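2018-09-25

Drift on the Nutham gauge, continued. Third session on the bench balance and the pressure rig. Picking up from where the June notes stop, with the caveat that the June data were taken before the manifold was rebuilt and the two sets should not be joined on one plot.

Status at start: rig left under vacuum overnight, valves V1 and V3 closed, V2 cracked open to the ballast volume. Gauge reading on arrival was higher than at shutdown. Logged it, did not re-zero. Raquel Neves asked that we stop re-zeroing at the start of a run, and after going back through the older pages I agree with her. Half of what we have been calling drift in the spring is the operator pressing the zero button at a different point in the warm-up.

Warm-up. The manual gives a warm-up of 30 minutes. I don't believe it for this unit. The output was still creeping at the end of that period and kept creeping well into the second hour. Slope falls off in a way that looks like two time constants, a fast one from the electronics and a slow one that I think is the sensor body coming to equilibrium with the block. I have not fitted it properly. The logger was set to the coarse interval and there are too few points in the fast part to be worth the trouble.

Decision for now: power stays on permanently. A label has been put on the supply. If somebody needs that outlet, use the one behind the Jaiswal pump.

Leak check. Isolated each branch in turn and watched the rise.
Branch A: flat within the noise.
Branch B: slow rise, straight line, no sign of leveling off.
Branch C: rise at first, then levels. Outgassing, probably from the new elastomer seat.
Ballast volume: flat.

Branch B is a real leak. A straight line that doesn't bend is a leak, a curve that bends over is gas coming off a surface. Went over the B fittings with alcohol on a swab. Got a response at the second tee, on the side facing the wall, which is the one that's hard to get a wrench on. Tightened by a sixteenth of a turn. Rise rate went down but not to zero. Took the fitting apart. The front ferrule has a scratch running across the sealing face, visible with the loupe. It went into the scrap tin so it doesn't find its way back into the drawer. Replaced nut and both ferrules, cut the tube back and swaged fresh. Rise on B is now indistinguishable from A.

How much of the earlier drift does this account for? Some. The leak would push the reading up at a constant rate, and the June runs show an upward trend on most days. It does not account for the runs where the reading went down. Those have been bothering me for a while.

Temperature is the obvious candidate. The block has one thermistor, glued on the side nearest the supply. I taped a second one on the far side and left both logging through lunch. They disagree, and the disagreement follows the room air handling with a delay. When the vent comes on, the far side cools first. The correction in the logging script uses only the near-side thermistor, so it is correcting for the wrong temperature part of the time and with the wrong sign for part of that. 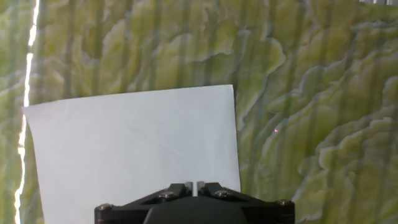 Tried three things, in order of effort.

First, averaged the two thermistors and applied the same coefficient. Scatter went down. The residual still tracks the vent cycle, smaller and shifted.

Second, put a foam box over the block. Offcut from the Plernent packing, two pieces, a slot for the cable. The difference between the two thermistors dropped to where I can barely see the vent in it. This is crude and it works better than the averaging.

Third, both together. No improvement over the box alone that I would defend. With the box on, the two sensors read so nearly the same that averaging them has nothing to do.

So the box stays and the script goes back to one thermistor. I would rather have a boring piece of foam than a clever correction with a coefficient that has to be looked after. The coefficient in the script, incidentally, has no source. It appears with no comment in the first version anyone kept. I have written a line above it saying so.

Span check. Used the dead-weight set, ascending and descending, with a wait at each point until the reading held still. Applied points up to 3000 in the gauge's own units. Ascending and descending agree to within the last digit except at the two lowest points, where the descending values sit slightly high. That is what friction in the piston would do, and I didn't spin it consistently at the low end. Repeated the two low points with a proper spin each time and the gap closed. Operator error, then, and the earlier page that blames hysteresis in the sensor (the long one with the Tondeo transfer standard comparison) should be read with that in mind. I have penciled a note in the margin there and not erased anything.

The one odd point in the ascending set, 2073, was a misread on my part. The logger file has the correct value. I have left the wrong number in the table with a single line through it.

Noise. With the box on, leak fixed and power left on, I took a long quiet record with everything valved off. No trend by eye. There is a small periodic component that I take to be the compressor in the next room, as it comes through on the balance as well at the same times. Not worth chasing at the level we work at. If it ever becomes worth chasing, start with the table feet, as two of the four are not carrying load. A sheet of paper slides under them.

Balance. Nothing wrong with it. Internal calibration passes, the check mass repeats. The lid on the draft shield sticks on the left runner and has to be closed slowly or it shifts the pan. Cleaned the runner, no better.

Things I still don't understand:
The downward runs in June, on the two days with the vent off for maintenance. If the vent was off, the thermistor argument doesn't cover them. Possibly the ballast volume was still cooling after being handled. There is no record of when it was filled.
Why branch C needs so long to level off when the seat is supposed to be a pre-baked part. Ask the supplier whether pre-baked means baked by them or baked at some point by somebody.

Left running overnight: branches A and B open to the gauge, C isolated, box on, logger at the fine interval. Should give 24 hours of clean record if it isn't disturbed. Please don't open V2 before the file is closed. The file name has the run letter in it this time, and the wiring for the second thermistor is drawn on the facing page.

To do:
Order ferrules, both sizes. We are down to the last bag of the small ones.
Shim the table feet – after the overnight run, not before.
Bake branch C with the heater tape and repeat the rise test.
Re-plot the June data separately, with the leak rate as measured this morning subtracted, and see whether anything is left. The leak rate then may not be the leak rate now, so treat that plot as a sanity check and keep it out of the report.
Move the near-side thermistor off the supply side of the block. It will need to come off with a blade, the glue has gone hard.
Return the loupe to Raquel.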